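**Unit 7: Equipment planning for small automation projects**
Notes for Fitriani Halim's evening group, October 2024

Read the Nesora quote before class. The price on the front page is $1606 per hand-held gripper, and that's the only figure most of you will remember. Treat it with suspicion. Cables, mounts, spare fingers and freight to Ganwood are all on page 9, in smaller type.

Budget by the workstation. A person working with both hands needs two grippers, so double the unit price before you do anything else. Then add the table, the board, the trays, the stands and somewhere sensible for the cables to go. Montes left the cabling out of their plan completely and went back for more money in February. 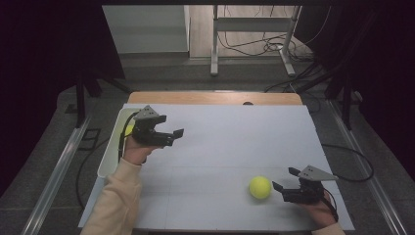
*Fig. 1. Two-handed work with hand-held grippers, tennis ball on the board.*

Vendors like to call this sort of setup "low cost". Compared with what? Daltaso's brochure compares it with a full industrial arm, a comparison that would flatter almost anything. Ask for the cost per usable hour of work, including the hours when one gripper is out for repair and the other sits idle. If the rep can't give you a number, put your own pessimistic one in the spreadsheet and colour the cell red.

Fingers are a separate line. I don't accept "consumables, misc." as a budget entry. The plastic gets rough at the corners and screw holes can wear. 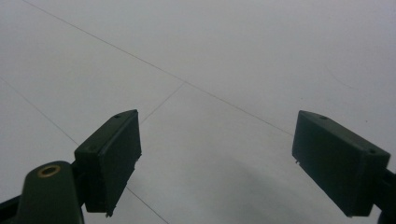

Price a full replacement set for each gripper and ask how long delivery takes. Nesora says seven working days. I'd plan on longer until they've done it for you once.

A few things to settle before signing:

- Who pays return freight under warranty?
- Can you buy a left or right finger by itself, or only the pair?
- Does the quote include training, and for how many people?
- What happens to the price if you order one station now and another next year?

**For next class:** rework the Nesora quote as a one-station budget, on one page. Mark every figure you had to guess. Bring the original quote as well, as we'll be going through the warranty wording line by line.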